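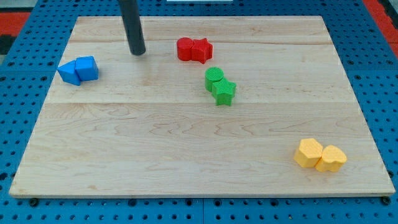 Blocks paired by color on a wooden board.

Block sets go out on loan in Fillolden

The Fillolden toy library will start lending sets of colored plastic blocks in March, together with a book of layouts to build from. Forty sets have been made up, and members can borrow one for three weeks at no charge.

Each set holds eight blocks in four colors, two blocks to a color. The two blocks of a color have different shapes. In the simplest layout, the one that opens the book, every block sits up against its color partner. Later pages split the colors up and ask for blocks to be matched by the number of sides, or placed in an order that is given only in words.

The sets were put together by Kavelico, a small workshop on the east side of town that has supplied the library with replacement game parts for several years. Arne Pfeiffer, who runs the workshop, said the shapes went through a number of changes before the order was filled.

"The first ones were too close to each other," Pfeiffer said. "Kids would pick up a block with five sides and think it was the one with six. We made the sloped faces steeper and that took care of most of it."

An early version also had a ball. It was dropped after it kept rolling off the table during a trial at the Brøndum after-school room, where 60 children used the blocks over the winter. Joscha Ruppert, who works at Brøndum, said the younger ones mostly ignored the book at first and stacked the blocks. After a week or so, several of them were making up layouts of their own and drawing them for other children to copy.

"We have a folder of those drawings now," Ruppert said. "A few can't be built, as far as I can tell. The kids don't mind. They argue about it."

Three of the children's layouts that can be built were added to the back of the book.

The book was written by Waltraud Ackermann, a retired math teacher. It has a page for each layout and a blank page facing it for notes. Ackermann said she kept the wording short so that children who are just starting to read could follow it with an adult. Borrowers may write in pencil and are asked to erase before returning the book.

Boards are not part of the loan. Any flat surface will do, but Ackermann suggests a plain cutting board or a tray, so that a half-finished layout can be moved out of the way at dinner time.

The blocks should be washed by hand in lukewarm water. They will warp in a dishwasher, and they should not be left on a radiator or in a hot car. Lost blocks can be replaced one at a time. Borrowers should give the color and the shape when they ask, and a chart of the shapes is printed inside the lid of the box.

The library set aside around 400 dollars for spare parts this year. If the sets prove popular, Kavelico will make a larger version for classrooms, with thicker blocks and two more colors. Pfeiffer said he has not settled on the colors yet.

Sets can be reserved at the front desk, which is open until 6 p.m. Members may hold one set at a time. Families who are not yet members can sign up at the desk when they reserve, and should bring something that shows their address.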